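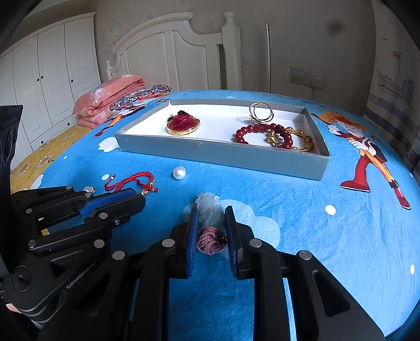 Myrto Alexiou reckons I've got the order wrong, and that nobody should train on cords until the policy can do bangles in its sleep. She left that under my last post, and I've been chewing on it ever since.

So I tested it! The method is dead simple. I took 2,000 hand-held gripper demos of putting jewellery into an open box, and trained the same model twice. One run got them in order of difficulty (stiff things first, then beads, then anything with cord on it) and the other got the whole lot shuffled together from the start.

Then 1,000 trials each. Shuffled managed 781 successes. Myrto's easy-first order got 613 – sorry, Myrto.

Most of the gap is in the cords. The easy-first model grabs a pendant by its hard bit every time and lets the cord trail over the side of the box, which I count as a fail. My guess is it learns "go for the solid part" early on and never quite lets go of it. The shuffled one will often take the bundle of cord instead, and the pendant comes along with it.

One caveat: I only trained each once, so a different seed might shrink the difference. Graham Ackroyd wants me to try finishing on a shuffled batch as well, and that's running now.

Last updated: September
Filed under: Robot learning, Two-handed tasks
We use cookies to remember your settings. Accept | Manage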